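Andier 桌面操作评测套件选型评审会会议纪要

会议名称:Andier 桌面操作评测套件试用中期评审
日期:2024年5月28日
地点:Novitz 二号楼实验区会议室
主持:Flynn Waaka
记录:Ebony Tomoana
参会部门:操作算法组、硬件组、测试组、采购
供应商列席:Mernum 技术支持(仅参加第一、二、四项议题,线上接入)
会前材料:试用计划 v3、套件接口说明、Mernum 报价单、Hoani 平台基线结果

一、上次会议遗留事项

1. 套件与 Hoani 控制平台的消息格式对接。算法组报告已完成,时间戳统一采用主控时钟,末端位姿与夹爪开度写入同一条记录。该项关闭。

2. 夹爪指端磨损检查。硬件组按周检查,两侧指端未见影响夹持的缺损。检查周期维持不变,记录表由硬件组归档。该项关闭。

3. 供应商提供的任务脚本说明只有英文版,其中“放置成功”的判定条件在正文与附录中不一致:正文要求物体静止三秒,附录要求夹爪张开后立即判定。Mernum 确认以正文为准,修订版说明随下一次软件更新发出。该项保留,待收到修订版后关闭。

二、试用进展

测试组通报,截至会前共执行有效试次1,731次,覆盖套件内22项任务中的全部抓取类和大部分移动放置类任务。因急停、通信超时或人工误触中断的试次不计入有效数,单独存放。

厨房类任务的布置方式与试用计划一致:在玩具厨房台面上放置小型炊具、布料和仿真食物,机械臂自上方下探,按任务指令完成夹取、移开、归位。台面物品允许相互靠近和叠放,用于考察遮挡条件下的抓取点选择。

各类任务的讨论情况如下。

(一)炊具类。小号不锈钢锅由两指夹持锅沿,夹持点不得落在长柄上。算法组指出,锅内壁反光明显,深度相机在锅底区域缺失值较多,现阶段以锅沿轮廓拟合代替锅底深度作为定位依据。硬件组补充,锅沿较薄,夹持力设定偏高时锅体会发生偏转,建议对该物体单独设置力上限,不沿用全局参数。会议同意。

夹持姿态方面,测试组要求腕部保持接近竖直,以避免外侧线缆在台面后部与墙面瓷砖接触。硬件组同意将该约束写入轨迹规划的边界条件,线缆余量在下次停机时复核。

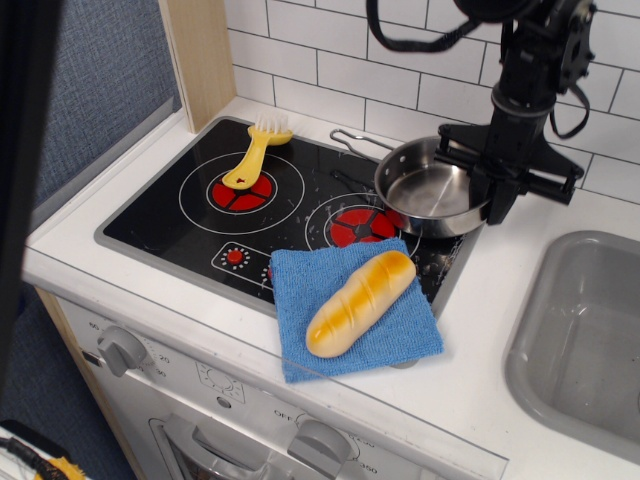 (二)布料类。超细纤维布的折叠状态对结果影响较大。供应商脚本只规定“折叠放置”,未规定折数和朝向,不同操作员复位后的差异无法区分是算法波动还是初始条件波动。测试组提出增加复位模板,以台面投影轮廓作为对齐基准。Mernum 表示可以提供模板文件,但投影设备不在现有报价范围内。会议决定先用打印的定位纸试行,效果另行评估。

(三)仿真食物类。玩具法棍顶面呈金橙色釉面,带斜向刻痕。算法组认为刻痕有助于估计长轴方向,但当法棍斜放在布上时,抓取高度须重新计算,不能直接套用台面高度。当前版本在这一条件下仍使用固定高度,属已知缺陷,由算法组修正。

(四)细长工具类。黄色塑料玩具铲刷与灶面的颜色对比较高,分割结果稳定。其端头带刷毛,点云边缘较散,测试组建议抓取点限定在手柄段。算法组无异议。

三、存在问题

1. 灶面反光。黑色灶面有光泽,且有散布的浅色擦痕,在顶灯直射时会产生误检。测试组试过调整相机曝光,误检减少,但灶面印刷图案的边界随之变弱。会议认为不宜靠单一曝光参数解决,要求硬件组提出漫射照明方案,并在同一批任务上做前后对照。

2. 灶眼定位。“将锅放到左侧灶眼”一类任务以印刷的白色圆环作为目标边界。圆环被锅或其他物品部分遮挡时,判定程序会把剩余弧段识别为独立目标。Mernum 解释该程序默认开始时目标区域无遮挡。测试组认为此前提与套件宣传的杂乱场景不符,要求写入缺陷清单,等级定为“须修复”。

3. 旋钮任务。烤箱面板上的灰色旋钮列入扩展任务,本期未测。硬件组认为两指夹爪的旋转行程能否满足要求,须先做静态验证。该项移至下一阶段。

4. 复位效率。目前每次试次后均由人工复位。测试组希望供应商说明自动复位模块的供货状态。Mernum 答复,该模块计划于9月提供样件,不作交付承诺。主持人要求纪要中如实记载,采购评分时自动复位一项按“不具备”计。

5. 数据导出。单次导出上限为600个试次,超过后须分批,批次间的任务编号会重新起算。算法组已用脚本补写唯一标识,但该做法依赖目录名称,人工改名后即失效。要求 Mernum 在导出文件内直接写入唯一标识。

四、供应商服务条款

采购说明,报价由硬件、软件许可和现场支持三部分构成。现有条款对以下内容约定不清:

1. 耗材范围。指端、仿真食物和布料是否计入耗材,合同草案前后表述不同。Mernum 同意以附件形式逐项列明。

2. 软件更新。更新后若任务判定规则发生变化,历史结果是否提供重算工具。Mernum 答复可提供命令行工具,但不保证兼容客户自行修改过的任务。测试组要求旧版判定程序须保留可下载,与新版并行使用。

3. 响应时限。草案仅写“及时响应”。采购要求分远程与现场两级给出明确时限,由 Mernum 在下一版草案中填写。

4. 第三方平台。与 Hoani 平台对接部分由 Novitz 自行开发,Mernum 不承担维护。双方确认,接口文档如有变更须提前书面通知。

Mernum 人员于本项结束后退出会议。

五、内部讨论

Ebony Tomoana 认为,套件的主要价值在于任务定义和判定程序,硬件部分可由组内自制替代;若判定程序的遮挡问题不能修复,采购全套的理由不足。

硬件组认为自制台面在尺寸一致性上难以与成品相比,后续如需与外部结果对照,自制方案会增加说明工作。算法组倾向采购,但要求先拿到修订后的判定程序。

Flynn Waaka 指出,中期评审不作采购决定,现阶段结论只用于确定试用是否继续。各组对继续试用无异议。

六、决议

1. 试用继续,任务范围不扩大,旋钮类任务暂缓。
2. 不锈钢锅单独设置夹持力上限,参数由硬件组下发,测试组验证后生效。
3. 灶眼遮挡误判列为采购前置条件,未修复不进入商务谈判。
4. 参数变更前后的试次分开统计,不得合并计算成功率。

七、待办事项

硬件组:提交漫射照明方案;复核腕部线缆余量;完成旋钮静态验证的夹具设计。
算法组:修正法棍置于布上时的抓取高度计算;整理锅沿轮廓拟合的失败样本。
测试组:制作布料定位纸;汇总缺陷清单并发送 Mernum。
采购:跟进耗材附件、响应时限和旧版程序保留条款。
Ebony Tomoana:收到修订版脚本说明后核对“放置成功”判定条件,并通知各组。

下次会议在缺陷清单收到书面答复后召开,由 Flynn Waaka 另行通知。对本纪要有修改意见的,请直接回复记录人。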